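4.2 The open day at Belberg

The second round of observations was made during the public open day at the Belberg workshop on 21 August 2025. The first round, held in March at the Lorkton site, had used prepared boards fixed flat to a bench. Visitors there told us that the task looked too tidy to be convincing, and several asked whether the arm could work inside a real case. For Belberg we therefore moved to whole desktop computers with the side opened, taken from a batch of 216 machines that Grultholm had withdrawn from office use.

The demonstration ran in short sessions. In each one the arm was brought over an open computer, the gripper was lowered towards the parts inside, and a member of staff stayed within reach of the bench. Thảo Quách ran the arm and Gun-woo Koo spoke to the visitors. The view from the wrist camera was shown on a screen beside the bench, so that people standing further back could follow the fingers (Figure 4).

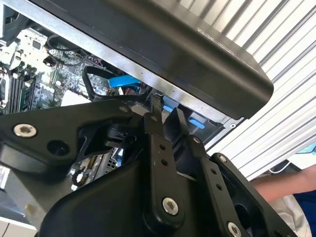
Figure 4. Wrist camera view at Belberg. The gripper is at the opening of a desktop computer, with part of the motherboard, a black cable loop and blue plastic tabs visible inside. A person's forearm is at the lower right.

Visitors were free to come and go, and we did not ask them to stay for a full session. Those who did stay were given a short form with four questions, taken with small changes from the Wang questionnaire used at Lorkton. We had printed 500 forms and got back 200 that could be used. Forms with only the first question answered were left out.

The most common written remark concerned cables. People who had repaired their own computers expected the fingers to catch on them, and wanted to know what the arm would do if that happened. Koo's answer was that the operator would stop the session and free the cable by hand. Some visitors were content with this - others felt it made the arm less useful than a person with a screwdriver.

A second group of remarks dealt with the screen. Several visitors wrote that they had watched it more than the arm itself, and a few found it hard to tell which way was up until Quách moved the gripper sideways. At Lorkton there had been no screen, so the two sets of answers cannot be compared directly on this point. We return to the matter in Section 5, where the forms are discussed question by question.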